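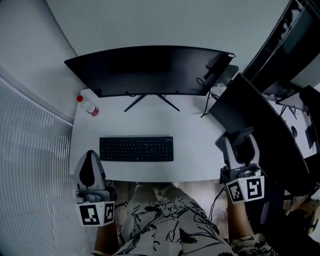
I met the leader of the Bible study group at Cao Chapel over coffee, and I'd barely sat down before she was telling me about Ruth. "Everybody skips to the wedding," she said. "I make them stay in the barley field for three weeks!"

Her group began one November with 21 people and now has 49 on its list, though she says a good night is smaller (and louder). They read each chapter out loud, start to finish, before anyone gets to comment.

I asked what surprises newcomers. "How angry Naomi is," she said. "She comes home and tells the women to call her bitter. People need to hear that — you can be that mad at God and still be in the book."

They're on to Samuel next. She's already nervous about the long names.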